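Home | Offers | Help Log | Forum | Contact

Help Log: Marnari voucher code is refused at the counter and in the app

Status: solved (with one open point)
Views: 1443 | Comments: 2

Problem

I downloaded the Marnari app to get the free hand cream. The offer page says no purchase is needed. After registration the app gave me a code, and I went to the Busetwood shop with it. The lady at the counter typed the code and the register said "not valid for this location." She was very kind and tried it again, with the same result. At home I entered the code on the website, and there I got a different message: "code already in use."

I have not received any cream, so I did not understand how the code can be used.

What I have

- Marnari app, newest version, installed from the normal app store
- Phone with the language set to English and the region set to United States
- One account, with my email confirmed
- The code ends with 3888 (I do not publish the full code) 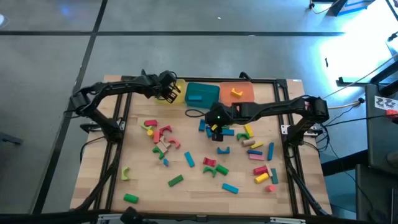 First I checked the simple things. The offer had not ended. The Busetwood shop is on the list of participating shops, and I made a screenshot of this list in case somebody asks me for it. I had also not mixed the letter O and the number zero, which I have done before with a Plusmont coupon.

Step 1. I signed out of the app and signed in again. The code was the same and the message on the website was the same.

Step 2. I deleted the app and installed it again. Now the voucher page was empty for several minutes. Then the same code came back, but under it was a line which I had not seen before: "Home shop: Ots."

I never chose Ots as my shop. I have never been there. I looked in my profile and the field "Home shop" was filled in already. I think the app took the first shop that it found during registration, when I did not allow it to see my location.

Step 3. I changed the home shop to Busetwood and saved it. The line under the voucher still said Ots. I waited until the next morning and it still said Ots.

Step 4. I wrote to Marnari support by the form in the app. The form permits only 300 characters, so please write short. I sent the end of the code, the two error messages and the name of the shop I wanted.

Answer from support

They answered the next day. The code is connected to the home shop at the moment when it is created, and a later change in the profile does not move it. The message "code already in use" appears on the website for every app voucher, also for a good one. These codes can be used only in a shop. In my opinion this message should be written differently, and I told them so.

They canceled my old code and asked me to open the voucher page again.
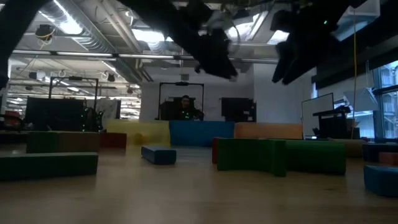
Posted by the Help Log editor | April 23, 2026

Result

The new code showed "Home shop: Busetwood" immediately. I went back to the shop and the register accepted it. I received the small tube, the almond one, and I did not have to buy anything.

What to do if you have the same problem

1. Before you open the voucher page for the first time, go to Profile and look at "Home shop." Correct it there if it is wrong.
2. If you already have a code with the wrong shop, do not install the app again. It did not help me.
3. Write to support and ask them to cancel the code and make a new one.
4. Do not test the code on the website.

Open point

The printed voucher has no home shop on it. I asked support if a person can use the printed one in any shop on the list, and they have not answered this part yet. If you used the paper version, please write below which shop accepted it. The offer before this one, in September, had only the paper version, and I did not have any trouble with it.

Comments (2)

"Same thing for me but with Plusmont as the home shop. I changed it before opening the voucher and it worked the first time. Thank you for the steps."

"I used the printed one in Ots. They scanned it and gave me the cream, they did not ask for the app. The shea one was already gone."

Back to top | Contact the Help Log | Privacy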